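Workshop Notebook, Small Goods and Desk Articles
Bouvier Building, Ground Floor Workroom
April 2022

Entry 73. Sorting of the white table and revision of the desk set list

1. Purpose

The shared table has been carrying articles from two separate lists since the Noltent shelving was taken down. The desk set list covers stationery and the holders it is kept in. The household list covers drinks containers, bowls, balls and the small soft articles. The two were drawn up at different times and use different names for some of the same things. This entry records the state of the table during the sort, the names now agreed, and the matters still open.

The previous entry on this subject (Entry 19) should be regarded as superseded with respect to names. Its storage instructions remain in force except where noted under section 4.

2. Naming

The word "tray" has been used in the Rareo list for anything open at the top, including the pen holder. This is to stop. From now on a tray is low and wide, a bin has raised walls and is meant to receive other articles, and a holder is taller than it is wide. The yellow container has been entered as a bin. It was entered under "tray, amber" in the Itent list, and anyone searching the older pages should look there first.

Color words are to be plain ones. Red, yellow, green and black are sufficient for the present stock. "Mint" is permitted for the ruler only, to keep it apart from the darker green of bottle labels.

Soft articles in the shape of fruit are to be listed as "soft fruit, red" until someone confirms from the supplier's sheet which fruit was intended. Opinions in the workroom differ, and the question is not important enough to hold up the list.
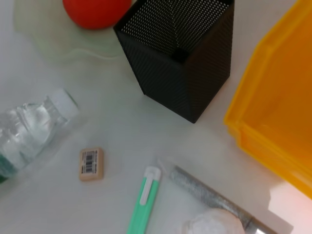 Sheet plastic has been a recurring difficulty on the household list. It has no fixed shape, so it cannot be given a place by outline as the rigid articles can, and it is easily overlooked against a white surface. The pale green piece by the red ball is a fair case of this, being so nearly clear that its wavy lower edge is the best guide to where it ends. Two remedies were considered. The first was to fold the sheet and clip it, which was tried under Entry 19 and left creases that did not come out. The second was to roll it and stand it in a cardboard tube. The second has been adopted for a trial period ending in July. The tube is to be marked at both ends with the list number. Sheet plastic is not to be placed in the pen holder under any circumstances, as it catches on the mesh when drawn out and has torn twice.

3. Condition of the articles

Pen holder, black mesh. Fit for use. The mesh collects eraser dust and should be brushed from the inside outward with the soft brush from the second drawer. Compressed air is not recommended, as it moves the dust to the table and from there to everything else. Do not wash. An earlier holder of the same pattern rusted along the lower seam after washing and was withdrawn.

Bin, yellow. Fit for use. The plastic marks easily with solvent pens. List numbers are to go on a paper label under the rim. The bin must not be used as a lid or stacked upside down.

Bowl, clear glass, fluted rim. Fit for use. The bowl is the only glass article on the household list and should be the last thing put out and the first thing put away. It is to be lifted from below with both hands. The rim has high and low points, and a person lifting it by the rim will tend to take hold of two high points at different levels and tip it.

Ball, red. Fit for use. Wipe with a damp cloth only. It rolls. A bowl or a ring of cord is to be provided if the ball is out for longer than one working session.

Eraser, beige. Fit for use. The barcode sticker is to stay on. It has been peeled from other erasers in the past, and the adhesive that remained picked up graphite and soiled the papers beneath. 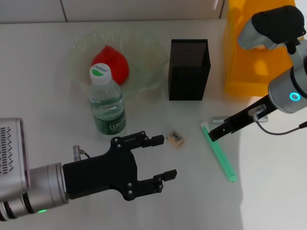
The same reasoning applies to labels generally. A manufacturer's label or sticker is part of the article for listing purposes, and an article that has lost its label is to be noted as such and moved to the end of the list. No substitute labels are to be printed in the workroom. Where a list number has to be attached, it goes on a face that carries no other printing.

Ruler, mint green. Fit for use. Keep flat. The intention to store it upright in the pen holder has been given up. Long rulers make the holder top-heavy, and the Noltent ruler took on a slight bow after a season of leaning.

Bottled water. The household list has no proper instruction for this. Bottles are to be closed firmly before they are placed on the table and are to be replaced when the label begins to lift. Bottles from the list are not for drinking. Persons working at the table should keep their own drinks on the side bench.

4. Storage

The following arrangement replaces the storage paragraph of Entry 19.

Shelf one: bowl, by itself, on felt.
Shelf two: yellow bin, with the ball and the soft fruit inside it.
Shelf three: pen holder, brushed; eraser in its box; ruler flat along the back.
Floor rack: bottles, upright. Tube for sheet plastic.

Shelf two is rather full with the bin on it. If the Itent brackets are delivered, the shelf above may be raised by 2 holes. The work is minor, but it should be entered here when done. The gap presently available is 80 mm above the rim.

5. Open matters

Confirm the fruit.

Decide whether the two lists should be merged into one document. The argument in favor is that the articles share a table. The argument against is that the Rareo list is ordered by material and the Itent list by use, and neither order suits the other's contents. A merged list would have to be numbered afresh, and the numbers already written on the labels would then be wrong.

Obtain a second soft brush.

Review the cardboard tube in July and record any creasing.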